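Forums > Choirs and Concerts > Benefit shows

Search this forum Advanced search

Benefit concert at the Kollanau – who's going to pay for the hall?

15 April 2020

torholm_tenor
So the December benefit for the Brirley flood families is still on, according to the choir newsletter. 800 seats at the Kollanau, three choirs, one orchestra, and a program that runs longer than some marriages. I'm all for it. I'd just like to know whether the hall is giving us the night for free or whether the first 3000 we raise goes straight to the landlord.
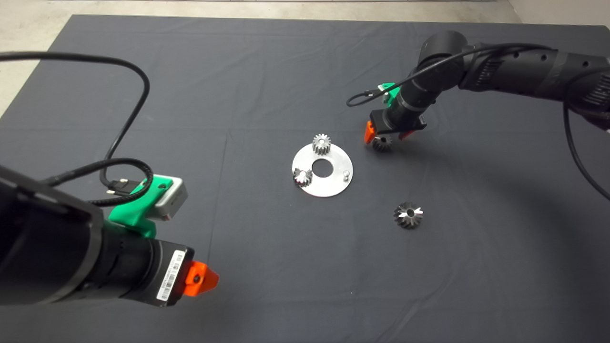

Last time the hall sent a very warm letter of support, followed by a bill. The letter was nicely framed and hung in the rehearsal room. The bill was not.

2 replies hidden

ShiuliN
Shiuli Navaratnam here, second altos. The hall fee is waived. We pay for ushers and the piano tuner, and that's it. It was in the newsletter, page two, under the bit about parking.

torholm_tenor
I stopped at the bit about parking.

oboe_in_exile
Waived or "waived"? Holmgren told the orchestra it was waived if we sell 409 tickets by the end of the month before. Below that we're back on the normal rate. Also, can somebody explain why we're doing the whole Requiem for people who have had a bad enough year already?

ShiuliN
I haven't seen any ticket condition. I'll ask Holmgren. And the families' group asked for the Requiem, so take it up with them if you feel brave.

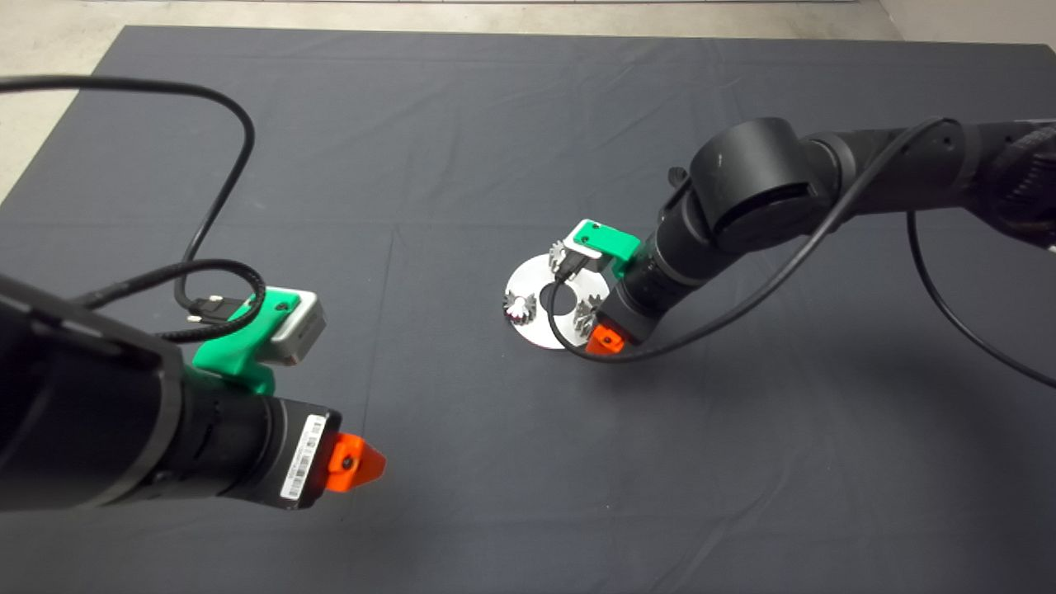 My own vote was for carols, and I lost. What I do care about is the ticket price, which at 20 is too steep for half the people I'd like to see there.

basso_grumpo
Disagree. It's a fundraiser. Make it cheap and you get a full house and enough money for one sandbag.

oboe_in_exile
Pay what you can at the door. We did that in Torholm and came out ahead, mostly thanks to one man who couldn't find his change.

basso_grumpo
I remember. He wanted it back at the interval.

ShiuliN
Holmgren has answered. There is a ticket condition. I'm going to go and read the contract now, including the parking.

14 comments · 6 shares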